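Hemik publishes set-up and care routine for its Bultent computer dismantling cell

Cemasley, Saturday, September 10, 2022

Hemik has published the full set-up and maintenance routine for Bultent, the single-arm cell it runs at its Cemasley workshop for taking parts out of used desktop computers. The routine covers the daily start-up check, the care of the gripper, the camera calibration and the steps to follow when the arm stops with its fingers inside a case. It is free to download and replaces the short operator notes that Hemik gave to visitors last year.

The cell works on desktop computers that are due for refurbishment or for parts. An operator takes off the side panel, lays the case on its side on a slatted metal table and starts the job. The arm reaches in from above. Most of what it has to do happens close to the motherboard, where cables, metal edges and plastic latches leave little space for a gripper.

"We had a lot of questions about the software and very few about the gripper, and the gripper is where we spend our time," said Harish Uniyal, who leads the cell work at Hemik. "A finger that is slightly out of line will work perfectly well on an open bench. Put it between two memory slots and you find out straight away."
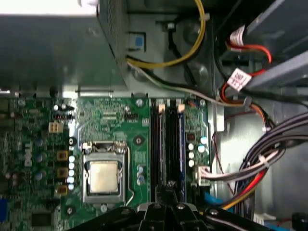
The routine begins with a start-up check that takes 20 minutes and is done before the first case of the day. The operator wipes the fingertips with a dry lint-free cloth, looks along each finger for bends or burrs, and tries every screw on the gripper by hand with the correct hex key. Screws are not to be tightened further if they are already firm. Hemik stripped two threads in its first year by doing this, and the new document now gives a torque setting for each screw position.

The operator then opens and closes the gripper at low speed with nothing between the fingers. The movement should be even from end to end. If there is a catch or a scraping noise, the power is switched off and the linkage is checked for dust and for scraps of cable tie, the two causes Hemik meets most often. Dust comes out with a soft brush. Compressed air is not allowed on the gripper, as it drives fine dirt into the pivots.

After that comes the cable check. Cables that run beside the arm must have enough slack to let the wrist turn through its full working range, but a loop that is too big can catch on the wall of a case. The routine asks the operator to move the arm slowly to its lowest working position and to the two far corners of the table, and to watch the loops the whole way. Any cable that rubs is to be moved and then checked again from the start.

The document also deals with cameras. Bultent uses a small camera at the wrist and a fixed one that looks at the table, and both have to agree on where the table is. Lenses are cleaned at the start of each shift. Calibration is checked once a week, and again whenever the gripper has been taken off, the table has been moved or somebody has knocked the camera bracket. Earlier advice was to recalibrate every morning. Hemik dropped this when its records showed that needless recalibration was causing more errors than it cured, mainly through people rushing it.

Bright reflections are a separate matter. Bare metal inside a case and the slats of the table can both throw light back into a lens. The routine tells operators to look at the live view from both cameras before the first job and to change the room lighting if a white patch covers part of the board. Camera exposure should be left alone, so that results from one day can be compared with those from the next.
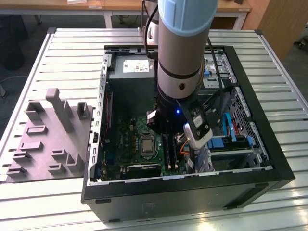 Placing the case is still done by hand. Operators are asked to set it flat, with all loose cables laid back from the board as far as they will go without pulling on a connector. The case must not rock when pressed lightly at each corner. If it does, the usual reason is a rubber foot or a screw head on the lower side, and the case should be turned or packed until it is steady. The table slats are to be brushed clean between jobs, with particular attention to the grooves, where small screws tend to end up.

Hemik wrote the routine after a trial in which 103 cases were put through the cell by operators who had not worked on it before. They were given the old notes and no other help. Siobhán Hegarty, who ran the trial, kept a log of every stop and what was done about it.

"Most of the stops were small things, and people dealt with them sensibly," she said. "The trouble was that each person dealt with them in a different way. One would back the arm out, one would move the case, one would switch everything off and start again. Moving the case is the one you must not do, and the old notes didn't mention it."

The section on stops is now the longest in the document. If the arm halts with the gripper inside a case, the operator leaves the case where it is, presses the stop button and looks from the side to see what the fingers are touching. If they are clear, the arm is raised straight up at the slowest speed with the hand control. If a cable is trapped, the gripper is opened first and the cable is eased out with a plastic tool. A metal screwdriver is not to be used. The arm is never to be pushed by hand while it is under power.

Once the arm is clear, the start-up check on the fingers and screws is repeated before the job goes on. The stop is written in the cell log with the time, the type of case and the part that was being reached for.

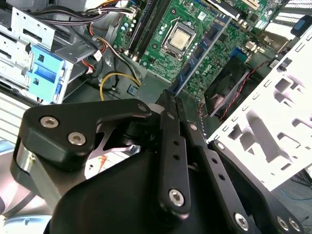 The Bultent gripper reaching into an open desktop computer case in Cemasley.

Beyond the daily and weekly work, the routine sets a service after every 1000 gripper cycles. The gripper comes off the wrist for this. Its pivots are cleaned and given a very small amount of light grease, the fingertips are measured against a new pair, and the pivot screws are replaced if their heads show wear. The mounting face is wiped down before the gripper goes back on. Calibration follows, and then a dry run over an empty case before any real work is started.

Fergal Hanrahan, the technician who looks after the cell, said the service point had been chosen from the worn parts he had kept. The longest-lived set of fingertips so far reached 1528 cycles, but by that stage the tips were letting thin parts twist in the grip.

"You could run them that long if you only ever picked up big things," he said. "I would sooner change them early. It's a short job if you have the right key and a clean bench, and a miserable one if you have to do it in the middle of an order."

Hanrahan has also added a page on spares. It recommends keeping one matched pair of fingertips, a full set of gripper screws, a spare wrist cable and a spare cloth pack beside the cell. Fingertips should be changed as a pair, even when only one is damaged. Screws that have been dropped on the floor should be thrown away.

The routine has been tried out by Keogh, a computer refurbishing firm that is preparing to install a Bultent cell of its own. Fionnuala Hennessy, workshop manager at Keogh, said her staff had asked for several changes to the first draft.

"It was written by people who knew the machine too well," she said. "There was a line that said to check the wrist in the normal way. We had no normal way. That has been fixed, and the pages can now be printed large enough to read from where you stand at the table."

Keogh expects to begin using its cell in November. Hemik will train two of its operators in Cemasley before then and will revise the document again after their first month of work. Sections on removing drives and on replacing a damaged camera bracket are still being written and are marked as unfinished in the current version.

Notes for editors

The Bultent set-up and maintenance routine can be downloaded from the Hemik website as a printable file. The cell log sheet and the spares list are supplied separately.

Visits to the Cemasley workshop can be arranged on weekdays. Visitors should wear closed shoes and tie back long hair.

Press contact: Colm Ní Bhriain, Hemik press office, Cemasley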